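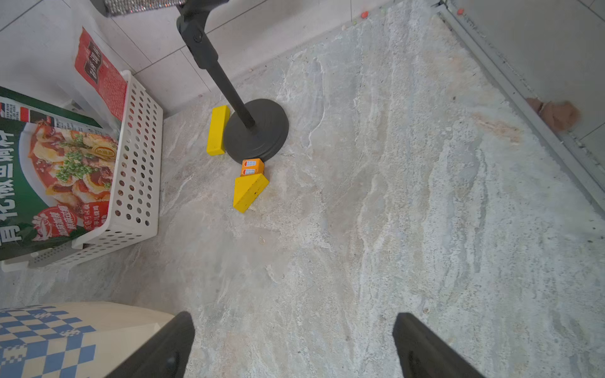

*Toy blocks by a stand base, next to a white storage basket with food packages.*

## Toswood Toy Blocks — FAQ

**Do the blocks have to go back in a set order?**
No. Any order is fine.

**Can I keep them in a basket with holes?**
Yes, if the holes are smaller than the smallest block. Keep food in a separate one.

**How do I clean them?**
Wipe with a damp cloth — no soaking — and leave to dry for 60 minutes.

**I lost a block. Can I buy one?**
Yes, singly or in packs of four.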